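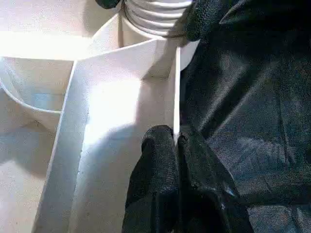 4. Adding meals and places to your Waaka food diary

Waaka keeps a record of what you ate, where you ate it and what you thought of it. The sales page says it will "plan your next trip around your tastes". Treat that as a hope. It is a decent notebook with a map attached, and it works best if you use it as one.

Before you start, charge your phone and set your home town under Settings > Places. If you skip this, Waaka guesses, and it guesses badly.

4.1 Adding a meal

1. Open the diary and tap New meal.
2. Type the name of the restaurant or stall. Wait for the list to load before choosing.
3. Check the street. Night markets are often stored as one place, so 20 stalls may share a single pin.
4. Type the dish as it was written on the menu. Put your own description in the Notes box.
5. Enter the price in local money. Do not use the converter yet (see 4.3).
6. Tap Save. A tick should appear beside the meal.

Note: The app offers a "taste match" score out of 100. We have seen a bowl of noodle soup and the paper napkin advert beside it given the same score. You can hide it under Settings > Scores.
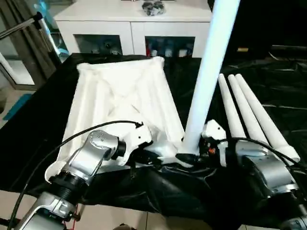 Meal photos are kept at full size only if you turn on Keep originals. With it off, anything pale loses its detail first: steamed rice, coconut pudding, a plain dumpling. White cloth is a fair test, and a crumpled one on a black table, with its folds and ridges, gives you more to judge by than a plate of food does. Save one such photo with the setting on and one with it off, then compare the creases. If you can't tell them apart, leave it off and save the space.

4.2 Using the diary without a signal

1. While you still have wi-fi, go to Maps > Download.
2. Choose the town. Each trip can hold 6 towns.
3. Wait for the word Ready. The green bar fills up well before the download has finished.
4. Switch on flight mode and open a street you know. If it is blank, download the town again.

Caution: Meals saved without a signal stay on the phone until you open the app online. Signing out before then deletes them, and the warning message does not say so.

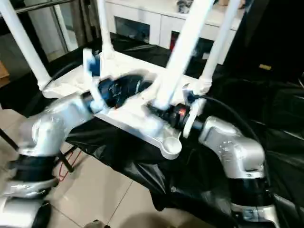

PRICES AND SHARING

4.3 The price converter

The rates come from a service called Pernix and are supposed to be refreshed daily. Ours stood still for most of January. Compare the rate with your bank's before you trust a trip total, and remember that card fees are left out.

4.4 Sharing a trip

1. Open the trip and tap Share.
2. Choose Link or Printed list. The printed list stops at 200 meals — the rest are dropped without a message.
3. Untick Show hotel unless you want strangers to know where you are sleeping.
4. Send the link to yourself first and open it.

Shared trips to Prollbridge and Dranov may show the old district names. Correct them by hand in the Notes box, as the Place box cannot be edited after sharing.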